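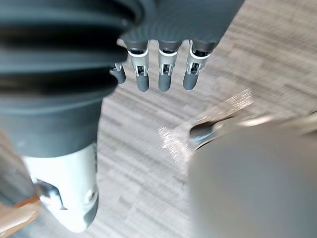

机器人真的会自己学叠衣服吗?

“它看了很多例子,自己就学会了。”

广告里常常这么讲机器人。听起来好像把机器人往电视机前一放,它看上几集,第二天就能替你收拾房间。先别急着信。我们来问几个有点讨厌的问题:例子是谁给的?给了多少?“学会了”又是什么意思?

先说“例子”是什么

你学系鞋带的时候,大人可能只教了三四遍。你看得见绳子,手指也摸得到绳子,大人说“拉紧一点”,你就懂了。

机器人没有这么方便。对它来说,一个例子是一长串记录:摄像头这一刻看到了什么,每个关节弯了多少,下一刻手往哪儿挪了一点点。从伸手到放手,全部记下来,才算一个例子。

摄像头看到的也不是漂漂亮亮的电影画面。如果摄像头装在手腕附近,它看到的多半是自己的手指、自己的胳膊,再加上一大片地毯。东西离得太近会糊,手动得快也会糊。人看了直皱眉头,可学习程序就得从这样的画面里找线索。

有一个叫 Zestetti 的项目,专门收集机器人做家务的例子。他们的介绍册上写着一行大字:“217 个例子,教会机器人整理衣服!”

217 听着挺多。我们来算一算。

一件 T 恤扔在床上,可以是正面朝上,可以是反面朝上,可以拧成麻花,也可以有一只袖子塞在肚子里。再换成裤子、毛衣、袜子,换一种颜色,换一张床,早上换成晚上。每一样都乘起来,217 很快就不够用了。介绍册的背面还有一行小字:他们一共录了 700 次,其余的没有用上。

为什么没有用上?册子没细说,只写了“质量不合格”。一般来说,衣服掉到地上、手指抓空了、有个摄像头忘了开,都可能让一次录制作废。不过你也可以多问一句:抓空的那些,真的没用吗?如果只给机器人看顺利的例子,等它自己抓空的时候,它怎么知道接下来该干什么?研究的人对这件事也有不同的看法,有人会特意把出错以后再补救的过程留下来。

人在哪儿呢?

说机器人“自己学”的时候,人常常被漏掉了。收集例子要有人把衣服弄乱,有人操纵机器人,有人看着它别撞到东西,还有人在电脑前给每一段录像写上名字:“拿起衬衫”“放下衬衫”。做完一遍,把衣服弄乱,再来一遍。

操纵的办法也不止一种。有的人戴上特别的手套,他的手一动,机器人的手跟着动。有的人握着两个手柄。还有的办法是直接抓着机器人的胳膊,带它走一遍。不管哪一种,动作里的聪明劲儿都是从人那里来的。机器人这时候更像一支笔,字是人写的。
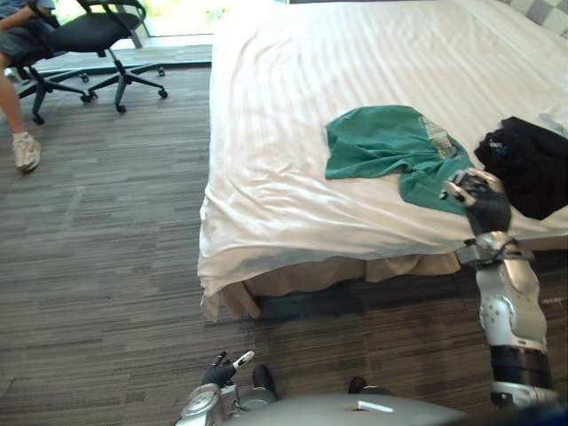 机器人的手搭在一件绿色衣服上,旁边还有一件黑色的。

一张床、两件衣服,对你来说是 2 分钟的事。对学习程序来说,麻烦可不少。布是软的,碰一下形状就变了,不像积木,推到哪里都还是方的。黑色的手碰到黑色的衣服,哪儿是手指,哪儿是布?白床单上的皱褶会不会被当成一条边?这些问题你看一眼就解决了,甚至不知道自己解决过。

“成功率 90%”是什么意思?

另一家公司 Okoro 做了一个整理衣服的程序,名字叫 Drollness。他们说,它的成功率有 90%。

听到这种数字,可以问四件事。

第一,在哪里试的?如果试的床就是收集例子的那张床,衣服也是那几件,那就像考试题和作业题一模一样。考得好当然高兴,可是换一张卷子呢?

第二,什么算成功?叠得整整齐齐算成功,还是只要把衣服抓起来就算?

第三,剩下的 10% 怎么了?衣服没叠好,和把台灯碰倒了,都叫失败,差别可大了。

第四,试了多少次?试十次成九次是 90%,试一千次成九百次也是 90%。你更相信哪一个?

Okoro 的网页回答了第一件和第四件,第二件写得很含糊,第三件没有写。

那么,例子多就一定好吗?

也不一定。要是全部例子里的衣服都放在床的正中间,机器人可能学会的是“往中间伸手”,它压根没有认出衣服来。你把衣服挪到枕头边,它照样往中间抓一把空气。做 Etico 机器人课的老师喜欢让学生玩这个把戏:先教,再偷偷挪一下东西,看机器人上不上当。它经常上当。

所以好的例子要有变化。东西的位置要变,形状要变,光线要变,最好换几个不同的人来操纵,因为每个人的手都有自己的习惯。有人喜欢先捏袖子,有人喜欢先捏领口。习惯太杂了又有新麻烦,程序可能不知道该听谁的。

在家试一试

找一个朋友,让他闭上眼睛当机器人。你只能说“手向左”“手向下”“捏住”“放开”这样的话,带他把一件 T 恤对折。把你说的每一句都记在纸上。

然后把衣服抖乱,重新扔到床上,让他照着纸上的话再做一遍,一句也不许改。

数数看,第几句开始出错。接着再录一份新的例子,把两张纸放在一起比一比,看看哪些句子是一样的,哪些全变了。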